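Le calendrier des sorties comme outil narratif : rapport de projet
Volkan Kırmızıgül, licence 3 information-communication
Remis le 17 mars 2025

1. Point de départ

Mon sujet initial portait sur « la musique pop et ses publics ». Mon encadrante a répondu par un seul mot, « Lequel ? », et j'ai passé la semaine suivante à réduire. Il reste ceci : comment trois petits labels annoncent un disque avant que le disque existe. Le corpus comprend Drenbridge (pop électronique), Hadon (ballades, beaucoup de ballades) et Hoshino, qui se présente comme une « maison d'émotions » et vend surtout des vinyles colorés.

2. Corpus et méthode

J'ai relevé 114 messages publics publiés par les trois labels au cours du mois de novembre, puis j'en ai écarté 36 qui étaient des rediffusions à l'identique. Les 78 restants ont été codés à la main dans un tableur, selon le type d'annonce : date, extrait sonore, visuel, liste des titres, ou « autre ». La catégorie « autre » a pris des proportions embarrassantes. Elle accueille notamment une photo de chaussures, dont les abonnés de Drenbridge ont déduit un changement de style.

J'ai aussi mené deux entretiens avec des auditeurs réguliers. Le second a duré plus d'une heure, dont l'essentiel consacré à un concert que je n'étudie pas.

3. Résultats

Le premier constat concerne l'annonce de l'annonce. Chez Hoshino, 15 messages ne font que signaler qu'un autre message va venir. Chez Hadon, on préfère le compte à rebours, remis à zéro en cas de retard sans commentaire particulier. Les fans ne s'en plaignent guère ; ils refont le calcul et se retrouvent la semaine d'après.

Le deuxième constat touche au vocabulaire. Un artiste absent depuis quatre mois fait son « grand retour ». Un chanteur qui change de coiffure ouvre « un nouveau chapitre ». J'ai voulu mesurer à partir de quelle absence un retour mérite ce nom, et le corpus ne permet pas de répondre.

Enfin, les extraits sonores sont moins commentés que les visuels, ce qui contredit mon hypothèse numéro 2, à laquelle je tenais.

4. Limites

Un mois, c'est court, et novembre est chargé en rééditions de Noël. Le codage a été fait par une seule personne, en général le soir. J'avais prévu d'ajouter le label Dolthorpe, qui n'a rien publié de toute la période. Un de mes entretiens y voit une stratégie.

5. Suite envisagée

Reprendre la grille au printemps, avec un second codeur et une catégorie « autre » divisée en sous-catégories. Les chaussures auront la leur.
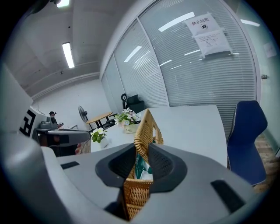
Fig. 1. Panier en osier tressé, avec son anse, près d'une longue table blanche.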